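브렐티어, 식기 취급 작업용 시뮬레이션 패키지 '쿠믹' 정식 공급 개시
가상 작업대에서 그리퍼 동작을 검증한 뒤 현장 설비에 이관하는 방식… 단체급식 시설과 교육기관 대상

입력 2022년 3월 30일

로봇 작업 소프트웨어 공급사 브렐티어(Breltier)는 식기 취급 공정을 위한 시뮬레이션 패키지 '쿠믹(Cumik)'의 정식 공급을 시작한다고 밝혔다. 쿠믹은 그릇, 접시, 컵 등 형태가 일정하지 않은 식기를 두 손가락형 그리퍼로 집고 옮기고 쌓는 작업을 가상 환경에서 먼저 구성해 볼 수 있도록 한 제품이다. 브렐티어는 지난 2월까지 시범 공급을 진행했으며, 이 기간에 접수된 의견을 반영해 정식판의 기능 구성을 확정하였다.

회사 측 설명에 따르면 이번 패키지에는 식기 모형 176종과 작업대 상판 재질 14종이 기본으로 포함된다. 이용 기관은 보유한 식기와 가장 가까운 모형을 선택한 뒤 지름, 깊이, 테두리 두께, 무게를 입력하여 실제 품목에 맞게 조정할 수 있다. 기본 모형에 없는 품목은 별도 양식으로 등록을 신청할 수 있으며, 등록된 모형은 신청 기관의 작업 공간에만 표시된다.

식기 취급은 급식과 외식 분야의 자동화에서 까다로운 공정으로 꼽혀 왔다. 같은 규격의 그릇이라도 놓인 각도에 따라 그리퍼가 접근할 수 있는 방향이 달라지고, 다른 물체와 맞닿아 있으면 손가락이 들어갈 공간이 좁아진다. 현장에서 이러한 경우를 하나씩 재현하려면 설비를 장시간 멈추어야 하고, 시험 중에 식기가 파손되는 일도 적지 않다. 쿠믹은 작업대 위 물체의 위치와 기울기를 매번 다르게 배치하고, 각 배치에서 그리퍼의 접근 경로와 파지 결과를 기록하는 기능을 중심에 두었다.

화면은 작업대 전체를 비추는 고정 시점과 그리퍼에 가까운 근접 시점으로 나뉜다. 근접 시점에서는 손가락 끝과 그릇 테두리 사이의 간격을 확인하면서 접근 각도를 조정할 수 있다. 브렐티어는 근접 시점의 활용도가 시범 공급 기간에 특히 높았다고 전했다. 테두리의 바깥면과 안쪽 면 가운데 어느 쪽에 먼저 닿는지에 따라 파지 결과가 크게 달라지는데, 고정 시점만으로는 그 차이를 구별하기 어렵다는 의견이 다수였다는 것이다.

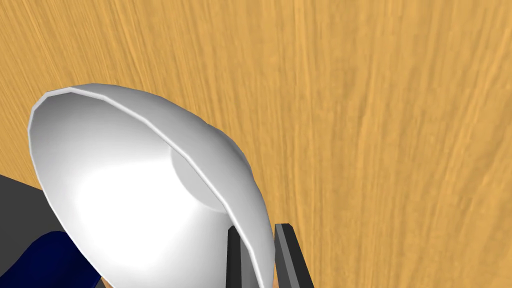 현장에 설비를 들이기 전에 그릇 종류별로 성공률을 비교할 수 있다는 점은 반갑지만, 물기가 남은 식기에서도 같은 수치가 나오는지는 따로 따져 보아야 한다고 가예프스키는 말했다. 세척 직후의 그릇은 표면 마찰이 크게 떨어지므로 마찰 조건을 나누어 제시하지 않은 성공률은 도입 판단의 근거로 삼기 어렵다는 의견이다. 그는 이어 손가락 끝에 고무 패드를 덧댄 경우와 덧대지 않은 경우를 나란히 비교하는 기능이 있다면 구매 담당자에게도 설명하기가 한결 수월할 것이라고 덧붙였다.

이에 대해 브렐티어는 정식판에 마찰 계수를 구간별로 지정하는 항목을 두었으며, 결과표에도 해당 조건이 함께 표시된다고 설명하였다. 손가락 패드의 종류를 바꾸어 비교하는 기능은 이번 정식판에 포함되지 않았다. 회사는 다음 개정판에서 이를 지원하는 방안을 검토하고 있으나 일정은 정해지지 않았다고 밝혔다.

시범 공급은 스콕소프(Skokthorpe)에 위치한 조리 교육 시설에서 이루어졌다. 해당 시설은 배식 후 회수된 식기를 종류별로 분류하여 쌓는 작업을 대상으로 가상 배치 491건을 작성하고, 각 배치마다 접근 경로를 저장하였다. 이 가운데 105건은 그릇이 기울어져 있거나 다른 물체에 일부 가려진 조건이었다. 브렐티어는 이 조건의 배치를 별도 묶음으로 정리하여 정식판에 수록하였으며, 이용 기관이 초기 점검용으로 바로 불러올 수 있도록 하였다.

시범 공급 과정에서는 개선이 필요한 사항도 확인되었다. 깊이가 얕은 접시를 여러 장 겹친 배치에서는 계산 시간이 길어졌고, 상판 재질을 변경할 때 일부 조명 설정이 초기값으로 돌아가는 현상이 보고되었다. 조명 설정 문제는 정식판에서 수정되었다. 겹친 접시의 계산 시간은 단축되었으나 장수가 많은 경우에는 여전히 대기 시간이 발생하므로, 회사는 배치를 나누어 실행할 것을 안내하고 있다.

쿠믹에서 작성한 동작은 파일로 내보내 현장 제어기에 이관할 수 있다. 다만 브렐티어는 가상 환경에서 얻은 결과가 현장 성능을 보증하는 것은 아니라고 명시하였다. 이관 후에는 저속 운전으로 경로를 재확인하고, 작업 반경과 비상 정지 장치를 점검한 다음 정상 속도로 전환하여야 한다. 해당 절차는 제품에 동봉되는 설치 안내서에 수록되어 있으며, 점검 기록 양식도 함께 제공된다.

이용권은 기관용과 교육용으로 구분된다. 기관용은 연 단위 계약으로 제공되고 원격 기술 지원과 모형 등록 서비스를 포함한다. 교육용은 학기 단위로 신청할 수 있으며, 기능은 기관용과 동일하나 제어기로 내보내는 기능이 제한된다. 교육용 이용 기관이 실습 설비를 갖춘 경우에는 설비 내역을 제출하고 심사를 거쳐 제한을 해제할 수 있다. 시범 공급에 참여한 기관의 기존 작업 파일은 변환 절차 없이 정식판에서 열 수 있다.

설치에는 전용 그래픽 장치를 갖춘 업무용 컴퓨터가 필요하다. 인터넷 연결은 최초 인증과 모형 갱신 시에만 요구되며, 폐쇄망을 사용하는 기관에는 저장 매체를 통한 갱신이 제공된다. 사용 설명서는 한국어와 영어로 작성되어 있고, 화면 언어는 설정 항목에서 변경할 수 있다.

브렐티어는 도입을 검토하는 기관을 위해 온라인 설명회를 운영할 예정이다. 설명회에서는 식기 모형의 치수 조정, 근접 시점에서의 접근 각도 설정, 결과표 작성 순서로 시연이 진행되며, 참가 기관에는 기간이 제한된 평가용 이용권이 발급된다. 평가용 이용권으로 작성한 배치는 정식 계약 후에도 유지된다. 참가 신청과 견적 요청은 브렐티어 고객 지원 창구에서 접수한다.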